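Postdale bench notes
Saturday, January 5, 2019

Finger comparison, day one. Short Nallier fingers against the long tapered Trornel ones, same two arms, same controller, same cloth. The aim is to pick one set and stop swapping. The job is picking a garment off a padded top and laying it out flat, which the old setup did badly enough that we stopped logging it.

Started with the Nallier set because it was already on. Homed both arms, ran the open/close cycle 100 times on each side with nothing in the grip. No missed closes. The left one gets louder towards the end of the run, same as before the holidays. I put a drop of light oil on the slide and it quietened down, but I don't expect that to last.

Picks with the Nallier fingers: 108 attempts on the jersey, 76 good. A good pick means the cloth comes clear of the surface and stays in the grip until the arm gets to the hold position. Anything that slides out on the way up counts as a miss, even if it got most of the way. Most of the misses were the blunt tips pushing the fabric along instead of getting under a fold. When the heap is tall they do fine. When it's flat they bulldoze.

Swapped to the Trornel set after lunch. Two screws a side, then re-zero. The zeroing script still asks for the finger length in millimetres and still doesn't save it, so write it on the tape on the controller box. I forgot this once and had the tips pressing into the padding before I hit stop. No damage, the cushion gave way before anything else did. Added a soft limit on height after that and left it in for the rest of the day.

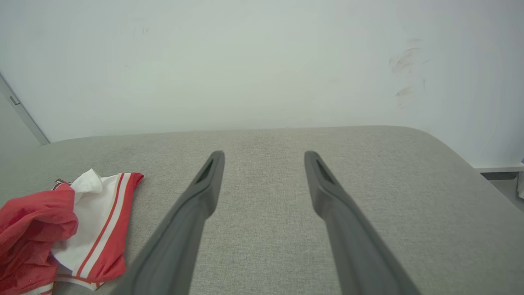

Wrist view was the next thing. With the longer fingers the tips sit higher in the picture, so the old crop in the Nuchit config throws away the part we want. Changed the crop to keep the full height and dropped the frame rate a notch to make up for it. The delay between moving the arm and seeing it move feels the same as before. I haven't measured it and should.

Pale upholstery under a pale wall is harder on the exposure than I thought it would be. On auto the camera keeps hunting whenever something red takes up a good part of the view, and the grey goes a bit green. Fixed the exposure and white balance by hand and the hunting stopped. Settings are saved under "sofa" in the Nuchit folder. If somebody moves the lamp they will need doing again.

Notes on the Trornel fingers so far:

Narrow tips get under a fold without shoving the whole heap. This is the main thing in their favour.
They flex more. Closing hard on nothing, the tips touch first and then the rest bows out a little. Grip force is turned down one step on both sides to suit.
They don't like seams. A doubled hem sits between the tips and rolls out when the arm lifts. Coming in square to the hem helps, coming in along it is hopeless.
The finish is slippery on sports fabric. Might try a strip of silicone on the inside face, but that makes three things to compare and I want two.

The approach angle matters more than the finger, I think. Straight down, both sets are mediocre. Tilted in from the side, both get better, and the Trornel set gets a lot better. The Nallier numbers above were all straight down, so they aren't a fair comparison yet and shouldn't be quoted to anyone until the tilted run is done.

Two-arm lift is still the weak spot. The left arm gets its hold, then the right comes over for the second corner and arrives a little early, before the cloth has stopped swinging. Put a wait of 200 ms in front of the right close. Better, but it's a patch - the proper fix is to have the right arm look at the cloth and decide for itself.

Cable on the left camera wants watching. At full wrist rotation it gets close to tight. Gave it more slack at the elbow clip and went through the full range by hand with the power off, and it clears. Same check needed on the right. 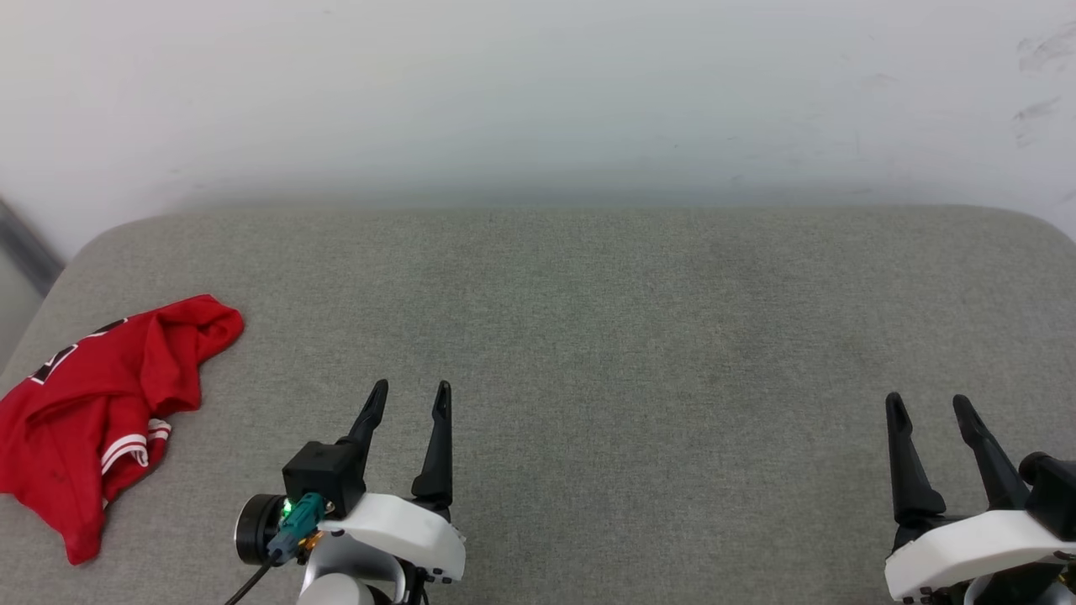
Do both arms have to carry the same fingers for the two-arm lift?
They don't have to, the controller keeps a separate length and force for each side. We keep them matched so a bad pick can be put down to the finger and not to which arm happened to do it.

Left to do before the next session in January:

Trornel run, straight down, same number of attempts as the Nallier one.
Tilted run for both sets.
Measure the wrist camera delay properly, old crop and new crop.
Fix the script so it remembers finger length.
Order spare finger screws. One of the left ones is getting rounded and I had to lean on the driver to shift it.

Powered down with the Trornel fingers still fitted. The tape on the controller box has the right length on it. Don't load the old config over the top, it will put the zero back to the short set and drive the tips into the cushion.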